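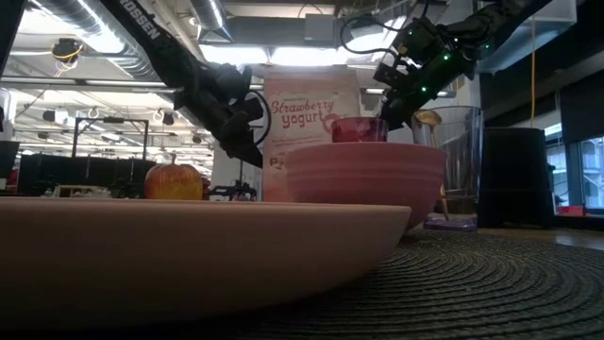
So is the Wistasis show at Litdale still going ahead tonight? It's been called off, I'm sorry to say, and the venue put the notice up at twenty past four, when plenty of us were already on the way.

I was on the train with a cheese roll and a very good mood when my phone started buzzing. For anyone who hasn't seen it, the notice says the band's van and all their gear are stuck at the port over a paperwork problem, and there's no chance of getting everything up here before doors.

The band are fine, by the way! They've posted a little message saying how sorry they are and that they did ask about borrowing equipment, but the keyboards have all their own sounds on them and it wouldn't have been the same show. I do believe them – they've never cancelled on us before, not even the night the heating packed up.

Tickets: if you bought through the Henriques box office your money goes back on your card without you doing anything. If you bought at the record shop you'll need to take the paper ticket back in, so please don't bin it in a temper (I nearly did).

It was a sell-out, all 700 of us, and I feel for the people who'd booked rooms. A lovely couple opposite me had come 2 hours on a coach and then got on my train, and they'd only just found out as well. We shared the last of my crisps.

The support act, Tustitz, are in town already and they're going to play a free set in the bar downstairs from 7.30. It's first come, first served and it isn't a big bar, so get there early if you fancy it. I'm going, seeing as I've got my good boots on.

New date is meant to be in April, with tonight's tickets still valid if you'd sooner hang on to yours. I'm keeping mine – row 19, right by the sound desk – and I'll post here again when the venue confirms the day.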